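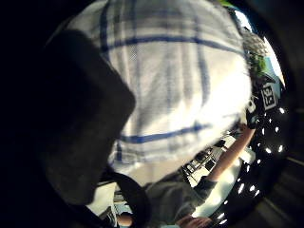
According to the comment penciled under the last entry, the slow wetting on the kitchen cloths is softener carryover and the water has little to do with it, so the hardness runs should be dropped until the drum has been stripped. Fair objection. The drum had two empty hot cycles before the July set but the dispenser drawer was never pulled out, and that is where softener would sit. Pulled it this morning. There was a gray film in the siphon cup, which I scraped into a vial and kept. Drawer soaked, brushed, rinsed, put back.

August, second set. Start 8:40.

Machine: the Trondora front loader, same program as before, warm wash, two rinses, medium spin. Water meter at start 3,331 liters. Detergent: Grakero powder, unscented, weighed and not scooped. The scoop was giving anything from level to heaped depending on who was holding it, and the July numbers are not worth much for that reason alone.

Cloth: plain weave cotton from Tradell, 135 g/m2 on the ticket. My cut squares came out a little under after the first wash and tumble, then held steady. All squares desized before the set. Mixed household towels go in as ballast only and are not measured.

Water: tap measured 232 ppm as calcium carbonate. Blended supply measured 111 ppm. I did both titrations twice and they agreed to within one drop. The blend valve drifts when the line pressure drops, so I took the sample during fill and did not trust the setting on the dial.

Drop test: one drop from a fixed height onto the cloth held flat in a hoop, timed until the shine goes. Five drops per square, keep the middle three. Squares conditioned overnight on the rack by the north wall, away from the dryer exhaust.

Results, after five washes:
Tap water, normal dose: 6 s
Tap water, double dose: 9 s
Blended, normal dose: 2 s
Blended, double dose: 4 s
Unwashed control (desized only): 1 s

So with the drawer clean the difference between the two supplies is smaller than in July but still there, and the order has not changed. The softener comment accounts for part of it. I would now guess that July was reading both effects on top of each other. The double dose is worse on both supplies, as expected if the rinse is the weak part. Two rinses at this level are not clearing the powder.

Extraction check: one square from each group, warm distilled water, shaken for an hour, liquid tested for conductivity. The ranking came out the same as the drop test except that the two blended groups were too close to separate. Did not repeat, ran out of distilled.

Ash on the tap water double dose square was visibly grayish and gritty. Kept in the desiccator, lower shelf, labeled.

Problems:
– Hoop number two has a warped inner ring and lets the center sag. Drops run toward the low spot and read fast. Threw out one full square for this.
– The stopwatch end point is a judgment call. I read shine from the window side every time. Anyone repeating this should pick a side and stay there, or the times will not compare.
– Spin speed was down on the fourth wash, probably an uneven load. The squares came out heavier than usual. Left them in the set.
– Balance needed leveling after the bench was moved. Checked against the reference weight before and after, fine after.

The vial from the siphon cup: a smear on glass beads water strongly. A bit rubbed onto a clean square stopped the drop from going in at all for the full minute, then I quit timing. This supports the comment in the last entry. It does not tell us how much of it was getting to the cloth per wash.

Next: citric acid in the second rinse, tap water, normal dose only. Then a third rinse with no acid, same load, to see whether it is the acid or just more water. Need about ten more desized squares, and the bolt has enough if nobody cuts it for wipes – it is on the top shelf with tape across the end. Order distilled. Drawer to be pulled and checked before every set from now on, and the check initialed on the sheet by the door.

Stopped 4:15. Blend valve closed, meter not read at end.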